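Shares 16 | Comments 2

Progress report: furnished rooms at Prukomville, February

Hi Alper,

Good month! The grant from Lemevico is mostly going where we said it would, into making the bedrooms decent and easy to look after, and I'm happy with how they're coming along. The little bedside cabinets are in (orange-brown wood-grain top, white drawer, open shelf underneath), and every room gets a wastebasket and a hook on the wall. Bags were the messy part. I bought a big lot of the thin gray and pink ones from Akura and they end up all over the carpet the minute you start on a room.
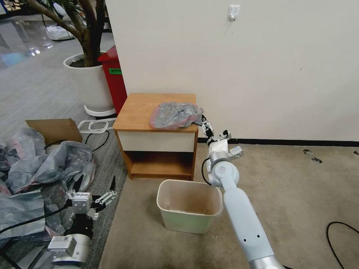 Bags and wastebaskets

We've spent $600 so far on cabinets, baskets and liners, and 10 rooms are finished. The baskets are the plain rectangular kind, pale green, and they sit nicely in front of the cabinet while you're working (I'd like them to live beside it in the end, so the shelf stays easy to reach). Lining them is fiddly! Those bags cling together, and you have to open one right out before you can see which end is which. 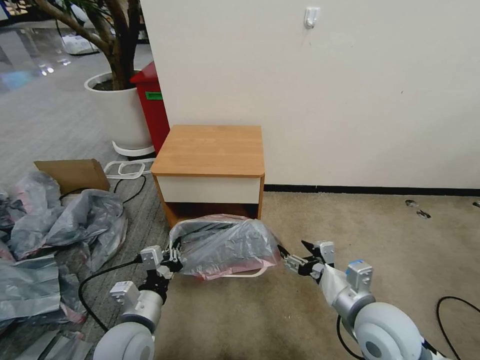

I've also started keeping the spare bags in the drawer, folded flat, and that saves a lot of walking back to the hall closet. The carpets are my next headache. A few have stains that I'd love to get cleaned before anyone moves in, and Sezer has promised me a price by Saturday. Could that come out of the furniture money, or do you need a separate request? Let me know and I'll write it up either way.

2 comments | Share this report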